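Filed under: Course Materials / Records and Archives / Week 6

Lecture notes: What "permanent" means when a storage vendor says it

October 8, 2019

Start with the word itself. In the reading, Kabbaj calls its storage plan permanent 16 times. Look for the sentence that says what happens if the company is sold. I couldn't find one. "Permanent" in a brochure usually means "until the contract runs out," and you should read it that way every time.

Second word: backup. A backup is a second copy you have tested. If you have never restored a file from it, you have a hope and a monthly bill. The Jivemar case is the one to remember for the midterm. The town clerk's office paid for nightly backups for years and got a report each morning saying the job had finished. The job had finished. It was copying an empty folder. When the office went looking for its permit files, 302 of them were gone, and the paper had been shredded the previous March to free up shelf space.

Ask who read those morning reports. Ask also who decided that a green check mark was proof of anything.

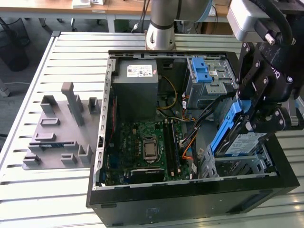
Then there is the matter of lifespan. Vendors like to quote how long a drive should last, and the figure nearly always comes from a lab test run over a short period and stretched out by arithmetic. I'm not saying the arithmetic is wrong. I'm saying you can't plan an archive on it. Plan on failure, keep copies in more than one building, and write down when each one was last checked.

File formats get less attention and do just as much harm. The Idero collection has 190 oral history recordings, all in perfect shape as far as the bits go, saved in a format that only the original software could open. The software maker closed. Were those recordings preserved? The grant report said yes. I'd like you to argue the other side in section.

One caution about the Asar report, since some of you will want to cite it. It claims that moving to cloud storage cut losses in half. It doesn't define a loss, and it only covers offices that answered the survey. An office that lost everything may not have felt like filling out a form.

For next time: read chapter 2 and bring one storage claim from a real brochure, with the fine print attached.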